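4. Setting Up the Sorting Bin

This section covers placement, loading and emptying of the Grumine open sorting bin. Read section 3 (Unpacking) first. The bin must be empty and free of packing film before it is placed on a table.

4.1 Placement

1. Choose a flat tabletop that extends past the base of the bin on all sides. Wood and laminate tops are both suitable. Do not use a glass top.

2. Lay a cardboard sheet on the table before sliding the bin into position. Lift the bin onto the bare tabletop once it is lined up and pull the sheet clear. The sheet can stay on the table next to the bin for the next move.

3. Turn the bin so that a long wall faces the person loading it.

4. Press down on each corner in turn. If the bin rocks, fit the adhesive pads supplied in bag 2 and check again.

CAUTION: The upper rim is folded metal. Wear gloves when lifting. Do not carry the bin by one wall.

4.2 Loading

The bin is meant for mixed small items: toy blocks, tape dispensers, rings, clips, wrapped goods and similar. Maximum load is 16 kg, spread over the floor. Single items heavier than 2 kg should go in the Plaltiren deep tray (see section 7).

1. Lower items to the floor of the bin by hand. Items released on the sloping walls will slide and may come to rest on edge - this is normal and does no harm.

2. Place hard items first, then soft or wrapped ones.

3. Keep clear plastic items near the top of the load. They are hard to see against the gray floor, especially under a ceiling light.

4. Leave small metal parts where they can be seen from above. A ring or clip under a bag is easily missed when the bin is emptied.

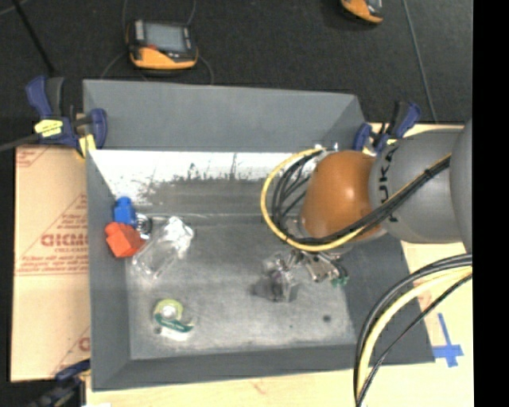
Tape dispensers can be laid on their side or stood on the base. Check the cutting edge before loading. If it is exposed, cover it with a strip of the tape itself.

5. Do not fill above the top of the sloping walls.

NOTE: Blocks with a raised stud tend to lean against the wall instead of lying flat. Allow extra floor space for them.

4.3 Lighting and glare

The inner surfaces reflect light when new and turn cloudy with use. Glare on the floor or back wall can hide thin items. Move the lamp, or turn the bin a little at a time until the bright patches fall away from the load. Do not paint the inside or line it with paper.

4.4 Emptying and cleaning

1. Remove large items first, then look along each wall for anything small.

2. Run a gloved hand along the joint between wall and floor. Tape ends and scraps of film collect there.

3. Wipe with a damp cloth and dry at once. Do not use steel wool.

4. After every 200 loads, check the floor and walls. Scuffs and shallow scratches are cosmetic. Replace the bin if a scratch has a raised burr that catches on a cloth.

Replacement pads are listed in section 19. Order through Sriwong Parts and quote the bin size printed on the packing slip.

Section revised 2 June 2018, V. Prata. Checked by S. Akbulut.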